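Court Talk > Balls & Gear
Posted by Eustaquio Lozano - November 29, 2021
1,496 views

Does anybody still play with pressureless balls? I bought a bucket of Arriaga ones in September for practice serves. They still bounce fine but my elbow is sore after nearly 200 serves, and it never was with regular balls. I play 2 evenings a week at Kivach.
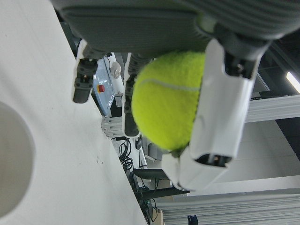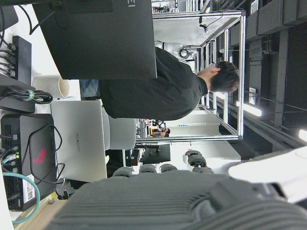 Apolinar Becerra wrote:
I'd look at the strings before the balls. What tension are you at? Pressureless are heavier off the racket, sure, but I've used them for years with no trouble.

Eustaquio Lozano wrote:
Poly at 56. Same setup since spring, so I don't think it's that.

uvside_lefty wrote:
Disagree with Apolinar. I switched back to pressurized and my arm settled down in 2 weeks. Keep the hard ones for the ball machine. Peden sells them by the case if you ask at the counter.

Apolinar Becerra wrote:
Full poly at 56 is stiff. Drop the tension first - it costs less than a case of balls.

uvside_lefty wrote:
Only if he strings his own. Restringing at Uvside isn't cheap now.

Eustaquio Lozano wrote:
I don't string my own. I'll try a can of regular balls this week and leave the racket alone for now.

Share | 6 comments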